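**Toltenow 2 is out, and the planner finally knows when to look again**

July 22, 2026

The Sorkeo group has released version 2 of Toltenow, its open motion planner for robot arms with a camera near the gripper. The big change is a feature called re-look, and if you've ever watched an arm reach confidently for the spot where a cup used to be, you'll want to try it!

Older versions took one view, built a plan and ran it to the end. The new one keeps a running score of how sure it is about the target. When the score drops too far, the planner stops the reach, turns the wrist for another view and picks up the plan from there. Bergþóra Østergaard wrote most of the scoring code, and it's small enough to read over a cup of coffee.

"We had a much bigger version in April and it was awful," she said. "It looked again at everything. The arm spent its whole day turning its head."

The team ran the release through 902 simulated pick tasks in rooms with mixed walls, floors and clutter. Toltenow 2 finished 669 of them with no human reset. Bahman Farahani, who looks after the test rooms, says most of the remaining failures come from steep wrist angles, where the camera gets plenty of wall and floor and only a corner of the work surface. He has pulled 20 of the worst ones into a starter set that ships with the code, so anyone can replay them, change the settings and see what the planner does.
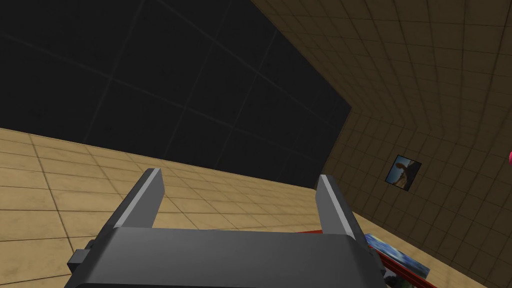
Replay is also a lot nicer than it was. You can pause on any step, drag the score limit up or down and run forward from that point without reloading the room. Jacinto Valdovinos added a side panel that lists every plan the software threw away and the reason it gave, which is great fun to scroll through (and a quick way to find a bad joint limit).

Two things to know before upgrading. Config files from the first version need to be converted with the included script, and the old grasp plug-ins won't load until their authors rebuild them. Crisóforo Salinas is keeping a list of the ones that already work on the project page.

Support for two arms sharing one camera is next. Baldur Vestergaard has a branch up for anyone who wants to try it early, with the warning that it still crashes on exit.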